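Reletton Finger Pads, set of four
Protedura / Workshop parts / Grippers

Soft pads for robot grippers that must hold a thin and smooth thing, for example a wooden clothes hanger. They are made for people who build at home or in a shared workshop and don't want to change the whole finger.

The set was drawn by Čestmír Sýkora in our shared workshop at Sundthorpe. His first pads were flat and the hanger could turn in the grip when a long shirt was on it. The present shape has a shallow groove across the pad, and the hanger lies in this groove.
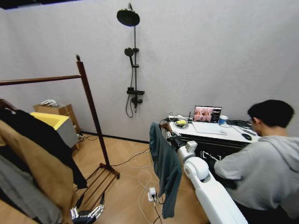 Can I use the pads on a gripper which I printed myself?
The finger needs a flat inner face of 40 mm or longer. If your finger is shorter, you can cut the pad with a sharp knife from the end without the groove.

In the bag
Four pads, black
One sheet of adhesive tape, already cut to shape
One paper template, 297 mm long, for marking the finger and the height of the rail

Fitting
Clean the finger with alcohol and let it dry. Press the pad on and keep the gripper closed overnight. Begin with an empty hanger and low force, then go on to a light shirt. Coats should come last. We recommend the pads for a load up to 500 g for each gripper.

Please keep loose cables away from the place where the arm goes down with the clothes.

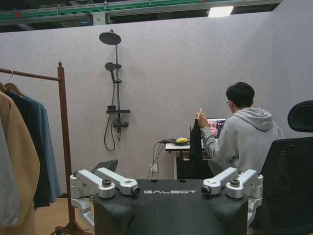
Coat and shirts on the rack, and both shoulders of the robot.

Spare tape is sold separately under the name Beneš. Page corrected 4 December 2025: the template is now paper, before it was card.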